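Tania Herath
@taniaherath

Okay friends, so many of you asked about my grandmother's milk toffee after the last post that I'm finally writing it out (pour yourself some tea, I do go on a bit!)

She never owned a thermometer. She'd drop a little of the syrup into a saucer of water and roll it between her fingers, and if it held a soft ball she'd holler for one of us to bring the buttered tray. 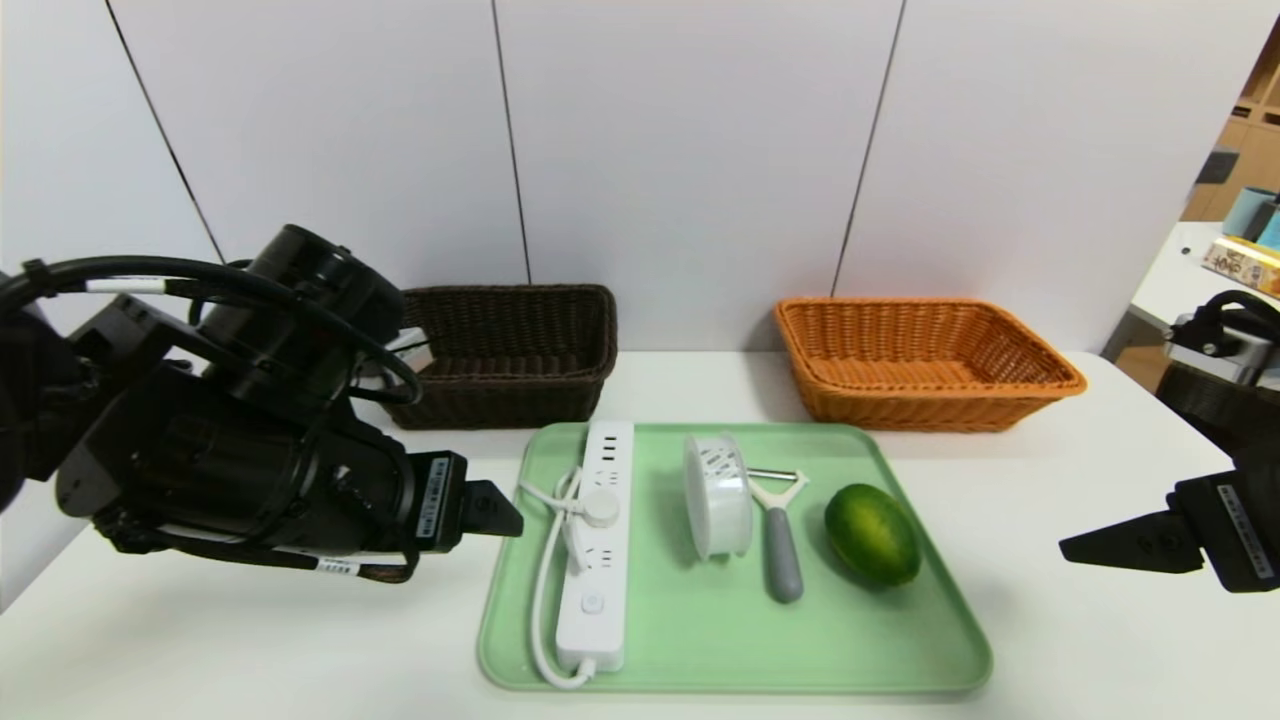 Can you use evaporated milk in place of condensed?
You'll need a lot more sugar and a good 30 minutes of extra stirring, so I'd stick with condensed the first time.

My own batch takes 900 grams of sugar and 2 cans of milk, plus cardamom, and cashews if the cousins haven't gotten to them first. Keep the heat low and keep that spoon moving, right down into the corners of the pot!

Panya Jaidee wrote to me that she stirs in toasted coconut at the very end, and oh my goodness, I made it her way in August and my husband hid the tin from the kids.

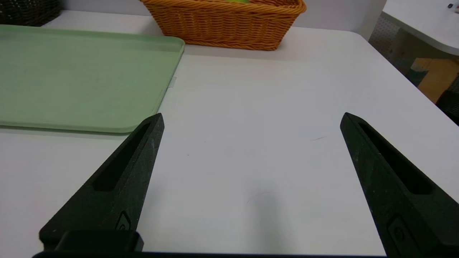
White tabletop, plenty of room.

Cut it while it's still warm, with a buttered knife, and let the pieces sit for 3 hours before you stack them with wax paper. Mrs. Wickramasinghe next door says overnight, but she has more patience than anybody in my house.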